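Home Topics Light Sound Weather Ask Us

Why do things have colors?

4 minute read

Light from the sun or from a lamp looks white, but it is really a mix of colors. You can see them spread out in a rainbow, from red at one end to violet at the other.

When light lands on something, some of it soaks in and some of it bounces off. Scientists say the part that soaks in is absorbed. The part that bounces off is reflected. Your eyes pick up the reflected part, and your brain turns it into a color.

A ripe tomato absorbs most of the green and blue light and reflects the red. A leaf reflects more green than red or blue. In a completely dark room there is no light to bounce, so you can't see any color at all.
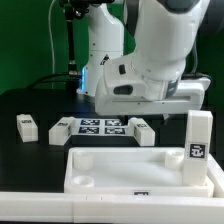

Green behind, a black table top, and a white robot arm.

Black and white

A white surface reflects nearly all the colors in the light. They reach your eyes mixed together, and you see white. A black surface absorbs nearly all of them, so very little comes back.

The light that soaks in doesn't vanish. Its energy turns into heat. A black T-shirt in the sun gets warmer than a white one for this reason.

Why is metal shiny?

White paper and a mirror both reflect a lot of light, but only one of them shows you your face. Paper feels smooth, but it is made of tiny fibers going every which way. Light bounces off them in all directions – this is called scattering.

Polished metal is much smoother. Light leaves it in a neat, orderly way, so you see bright spots and reflections. Scratch the metal all over with sandpaper and it turns dull.
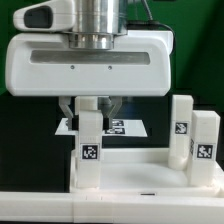

The silver metal at the top is shiny. The fingertip pads are black rubber.

Try it

Maeve Foley's class in Wistport tried this one in September. You need a flashlight, a sheet of white paper, a sheet of black paper and a dark room.

Stand near a wall and hold the white paper facing it. Shine the flashlight onto the paper and look at the wall. Now swap to the black paper. Which one lights up the wall more? If you have red paper, try that too, and look for a faint pink glow.

Words to know
Absorb – to soak up
Reflect – to bounce back
Scatter – to bounce off in many directions

Next: Where do shadows come from?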